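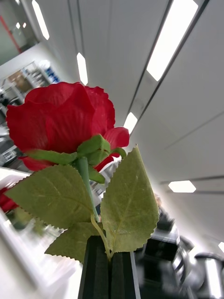 Rendley single stem rose, crimson, with three leaves

Rendley Artificial Rose, Single Stem, Crimson

Item 399
Sold by the stem or in the vase set
Color in photo: Crimson
Other colors: Cream, Dusty Pink

Overview

The Rendley is our most ordered single stem. It is a red rose with a full bloom, a pale green stem and serrated leaves, made for small vases, restaurant tables, shop windows and wreaths. We have sold it for many seasons under the same item number and the shape of the flower did not change in this time, so if you bought it before and need a few more, the new ones will stand together with the old ones without trouble. The red can be slightly different between deliveries. Please read the part about color below if this is important for you.

The flower

The petals are a polyester fabric in a deep crimson. Fine lines are pressed into the fabric from the bottom to the top of each petal, and the upper edges are a little ruffled. The outer petals curl away from the center. One petal stands out more than the others, and customers sometimes write to us that this one is loose or was bent in the box. It is made so. If you prefer a more closed flower, you can push it gently back toward the bloom with your thumb and hold it for a moment, and after two or three times it will stay closer.

Under the bloom are the pointed green sepals. They have a light gloss and go out in different directions. They are soft and you can arrange them, but please do not pull them down along the stem, as they also help to hold the lowest petals in their place.

The leaves

Each stem in this model has three leaves with a sawtooth edge. The veins are visible on the leaf, the central one and also the fine ones which go from it. On the left is the broad leaf in a muted olive green, with a matte surface. A smaller leaf is under it and partly covers it. The third leaf is tall and pointed and sits on its own thin side stalk, and it goes up almost to the bloom.

The matte surface of the leaf is a question we receive often. Some people believe it is dust from the warehouse. The leaf has this look when it is new, and it should not be wiped with oil or leaf shine products. These products make spots on the fabric which you cannot remove later.

The stem

The stem is smooth, in pale green plastic, with a wire inside. It has no thorns. You can bend it by hand, best in a slow curve. If you bend it sharply at one point and then back again, the plastic gets a white line, and this line stays.

To make it shorter, use wire cutters. Kitchen scissors and normal garden scissors are not strong enough for the wire and they will be damaged. Cut a little less than you think you need, put the rose in the vase, look at it from a distance, and then cut again. Measure from the place where the leaves are and not from the flower, so the leaves stay above the edge of the vase.

Dimensions and material

Length of stem with flower: 62 cm
Petals: polyester fabric
Sepals: soft plastic
Leaves: coated fabric
Stem: plastic over steel wire
Thorns: none
Scent: none
Stems per carton: 88
Use: indoor

All measures are taken by hand from one stem and a small difference is normal.

About the color

Crimson is a strong and warm red. On many screens it looks brighter than in the room, and on some phones it goes a little in the direction of orange. In daylight near a window it is the most true. Under yellow lamps in the evening it becomes darker, and many restaurants like it for this reason.

If you decorate a large room and all the flowers must have exactly the same red, please order the full quantity at one time and write "same batch" in the comment field of the order. We will then pack from one production batch. When we do not have enough in one batch, we write to you before we send anything.

We can also send a petal card with all the colors of the Rendley. You keep the card, and the price of it is taken off from your first carton.

The vase set

The rose can be ordered together with the Plomis vase, a narrow glass vase with a heavy foot. The opening is small, so one stem stands upright and does not fall to the side. The set contains 3 stems and one vase. For three stems in one vase we recommend that you cut them to different lengths and turn the tall leaf of each one to the outside, otherwise the leaves press against each other in the middle and the group looks flat.

For a bigger vase, our Hegarty eucalyptus branch goes well with the crimson. It is a gray green and it makes the olive color of the rose leaves more visible. One branch for two roses is usually enough.

After unpacking

The roses lie flat in the carton and they need some minutes of work before they look their best.

Take the stem in one hand, low, under the leaves. With the other hand open the outer petals one after another. Move the leaves away from the stem and give each of them a small curve, as they come pressed. The side stalk with the tall leaf can be turned a little, but not all the way around.

If the petals have a fold from transport, hold the flower in the steam of a kettle for a few seconds, with enough distance that your hand is comfortable. Then form the petal with your fingers and let it cool. Do not use an iron or a hair dryer on the hot setting.

Cleaning

For normal dust a soft brush is the best, a makeup brush or a clean paintbrush. Go from the center of the bloom to the outside. The leaves can be cleaned with a cloth which is slightly damp. Do not put the bloom under the water. The red color is fixed, but the glue under the petals does not like long contact with water, and the flower can come apart at the base.

The rose can stand in a vase with water if you mix it with fresh flowers. Please cut the stem before you do this only if it is necessary, and close the cut end with a drop of candle wax or clear nail polish, so that the wire does not rust and make the water brown.

In direct sun behind glass the crimson becomes paler with time. For shop windows on the south side we advise to turn the stems every few weeks, or to change the front row once in the year.

Not suitable for

Outdoor use in rain or frost
Graves and other places without a roof
Contact with candles or open fire
Children under three years (small parts and wire)

Ordering and delivery

Single stems are sent in a long box with paper around the flower. Full cartons are sent from our warehouse in Timadov and need a few days more than small orders. Before Valentine's Day and in May we have many orders for this article, so please plan extra time.

You can return single stems if they are not cut and not bent. Full cartons can be returned if the inner bags are closed. For the vase set, please use the original box, the glass does not survive in a different one. If something arrives damaged, send us a photo of the article and one of the box, and we send a replacement without return.

Related articles

Rendley rose, single stem, cream
Rendley rose, single stem, dusty pink
Hegarty eucalyptus branch, gray green
Plomis vase, clear glass
Wire cutter for artificial stems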